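## 4. Recording demonstrations in the simulated rooms

This section applies to operators who record demonstrations for the Berkamia learning system using the Katach simulator. It assumes that the workstation has been set up as described in Section 3 and that the operator holds a valid login. Requests for a login are handled by Akosua Sowah.

### 4.1 Before the session

1. Start Katach and wait until the status line reads READY.
2. Select the task list issued for the session. Do not use a list saved from an earlier release.
3. Enter your operator code and the room set. Wall and floor finishes are assigned by the program and must not be altered by hand.
4. Open each camera view in turn. Confirm that every view refreshes when the arms are moved.
5. Open and close both grippers fully, twice. Leave them open.

**Note:** Room sets combine finishes that would seldom be found together in a real building. Brick may adjoin bare concrete, and a floor may be marble in one set and something quite different in the next. The learning system is expected to perform the task whatever the finish, and operators should not reject a room on grounds of appearance.

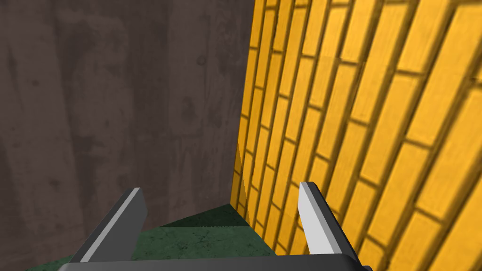

6. Set the episode limit to 60 seconds, unless the task list states otherwise.
7. Press **Arm** and hold both hand controllers still until the tone sounds. Movement during this period will shift the zero position for the whole session.

### 4.2 Recording an episode

1. Read the task line aloud or to yourself in full. The wording is stored with the episode, and the movement must match it.
2. Press **Record**.
3. Move at a steady pace. Short pauses are acceptable; a pause of more than five seconds is marked by the program and the episode will be sent for review.
4. Use the arm named in the task line. The other arm may rest in any position in which it does not touch a wall or the robot's own body.
5. When the task is complete, open the gripper if the task requires release, withdraw the arm and press **Stop**.
6. Choose **Keep**, **Discard** or **Query**. An episode marked Query must carry a comment of at least one sentence.

**Caution:** Do not press **Reset** while recording. The episode will be closed without a result and its number cannot be used again.

Small objects near the foot of a wall require particular care. The body of the robot may hide much of the floor, and a distant gripper takes up very little of the head view. Approach slowly and change to the wrist view for the last part of the reach. If the view is steeply tilted, do not correct it during the episode - finish or discard first, then level the head from the **View** menu.
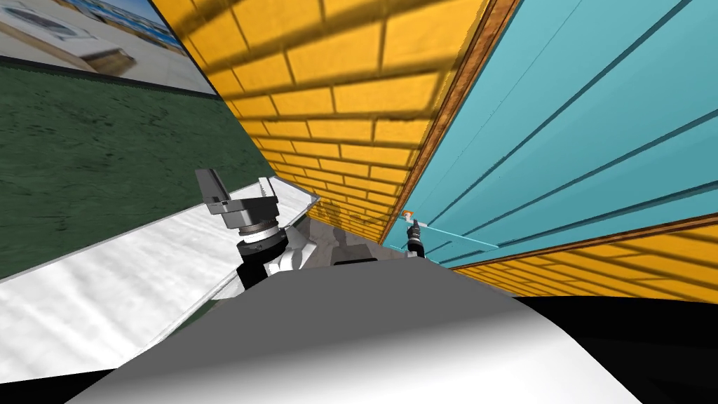
### 4.3 Episodes to be discarded

Discard the episode if any of the following occurs:

- a finger passes through a wall, floor or object;
- an object jumps, spins without contact or leaves the room;
- the wrong arm is used, even where the task is completed;
- the operator is interrupted.

A failed grasp is not in itself a reason to discard. Where the operator recovers and completes the task within the limit, the episode should be kept and the **Recovery** box ticked. Godelieve Martens reviews all such episodes for De Smet and may ask for further examples of the same kind.

### 4.4 Quotas and rest

Each task requires 27 kept episodes per operator. No more than 16 may be recorded in the same room set, after which the program will offer another. The operator must take a ten-minute break after each hour of recording.

### 4.5 Closing the session

1. Press **End session** and wait for the transfer bar to clear.
2. Check that the number of kept episodes agrees with your session sheet.
3. If free storage is below 700 GB, inform Florian Carré before logging out. Do not delete files yourself.
4. Return the hand controllers to the charging stand.

Transfers are not processed on Saturday. Sessions closed on that day will show as *Pending* until the next working day - see Section 6.2.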